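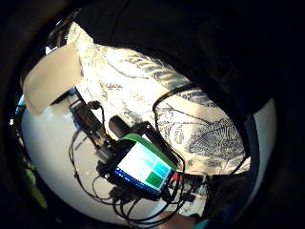 Ticket 143: Hand-held gripper recordings drop out when the cable is pulled to one side
Status: Resolved, follow-up open
Site: Prerkwood
Reported by: Engelbert Moser
Component: Flesirness hand-held gripper, recording side
Priority: Medium

Summary

While recording by hand for the cushion task, the recorder stops taking data from the gripper partway through a demonstration. The video file keeps going to the end, but the gripper opening stays at its last value. The session list still shows the take as complete, so the fault only shows up when someone plots the gripper track or tries to train on it.

Steps to reproduce

Start a new session on the touchscreen. Wait for the tiles to load. Pick up the gripper, move it from the table toward the patterned cushion, close on the near corner, lift, turn it over and put it down. Repeat. On the turn, the value freezes on some takes and not on others.

Expected: gripper opening is logged until the take is stopped.
Actual: gripper opening freezes during the turn and does not recover until the session is restarted.

Log

9:40 Moser
Checked yesterday's batch first. 19 takes have a frozen track. All of them freeze after the cushion has left the table, none before. I have moved those takes to the reject folder so they don't go into the Fandstead training run by accident.

10:05 Moser
Restarted the touchscreen unit and the recorder. Same fault on the second take. The screen stays lit and responds to touch while the value is frozen, so I don't think the unit is losing power.

10:20 Support
Please confirm the firmware on the gripper and on the touchscreen unit match. A mismatch can cause the unit to stop listening after a missed message. Also please try a take with no cushion, same arm movement.

10:45 Moser
Both are on version 4. Did the movement in the air with nothing in the gripper, five minutes of it. No freeze. Did it again with the cushion and got one almost at once. With the cushion I have to swing my wrist out further to get it over, and the cable goes tight at that point.

11:00 Support
That points at the cable or the plug. Leave the software alone for now. With a session running, hold the gripper still and move the cable near the plug in each direction. Watch the live value while you open and close the fingers with your other hand.

11:25 Moser
Found it. If the cable is pushed to the left near the plug, the value stops. It does not come back when I let go. Pushing it right or up does nothing. I had the cables bunched together on the table and had been swinging against that bunch, so every turn pulled the same way.

11:30 Support
The recorder should reconnect after a short dropout and it isn't doing that. I will split this out as a separate software issue. For the hardware side, please swap the cable for a spare and repeat the push test.

13:10 Moser
Spare cable fitted. Push test passes in all directions. Recorded a fresh set of takes with the same cushion and the full turn. No frozen tracks. I plotted every one and didn't go by the session list.

13:20 Moser
Also changed how I lay things out. The cable now has a slack loop before it reaches the gripper and is strapped down on the table side of the loop. Strap it loosely. The first time I pulled it too tight and the gripper was awkward to turn.

14:00 Support
Good. Please label the old cable and send it to Rüegg with the ticket number on the bag. They want to open the plug and see if it is a broken wire or a bad crimp.

14:15 Moser
Labeled and packed. Question about the rejected takes: can the first part be kept? The reach and the grasp are good in most of them.

14:40 Support
Yes, if you cut them before the freeze and mark them as partial. Don't mix them with the full takes. The policy would otherwise see a lift with no release and may learn to hold on at the end.

Resolution

Faulty cable replaced. Layout changed to leave slack at the gripper end. Partial takes to be trimmed by Moser.

Open items

Recorder does not reconnect after a short dropout. Moved to its own ticket.
Session list should flag a take if the gripper value hasn't changed for more than 2 seconds while the arm is moving. Requested, no target release yet.
Waiting on Rüegg for the cable report.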